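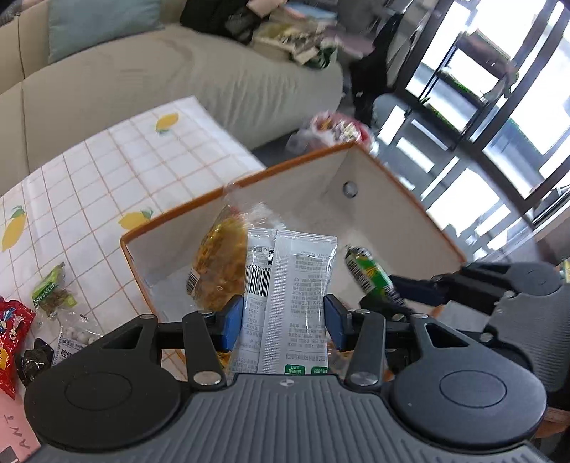 # Anness toddler wake light

We sell the Anness because people keep asking for it. It's a lamp shaped like a river stone that glows red at night and turns green at the time you set. The idea is that a small child sees red and stays in bed. We have met small children, so we'd treat that as a hope.

The maker, Fulura, says on the box that it "teaches healthy mornings." A lamp doesn't teach anything. What it does is give you something to point at when you say it's too early, and for some families that helps a bit.

**What you get**

- Lamp with red and green light, 3 brightness steps
- Charging cable, no wall plug
- Button lock (hold for 2 seconds)
- Weight: 164 grams

**What we think of it**

The lowest brightness is properly dim, which we can't say for the Hegyi we used to stock. The clock keeps good time. The button lock works until your child learns it, so put the lamp on a high shelf from the start.

Fulura claims 13 nights on one charge. Ours managed almost that with the light on the lowest step, and far fewer on the brightest. Plan on leaving it plugged in.

There is also an app. It wants an account and your location, and we see no reason to give it either. Everything you need can be set with the buttons on the back - the leaflet is hard to follow, so we put our own sheet in with each order.

Skip it if your child can't yet tell the two colors apart, or if the real trouble is a late nap.
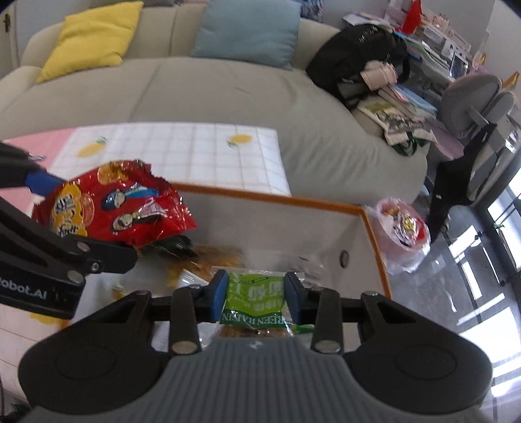

Birthe Grímsdóttir: We got a decent month out of ours. Then my son worked out that he could shout "is it green?" through the wall every few minutes, starting at 5 a.m. I'd buy it again, but I'd set it early the first week so he gets to win a few times.

Setting it early is fair advice, and it costs nothing to try. Move the time later in small steps after that.

**Returns**

Unused lamps can come back to our Flindmont shop with the cable. Used ones only if they're faulty, and waking up at five is not a fault in the lamp.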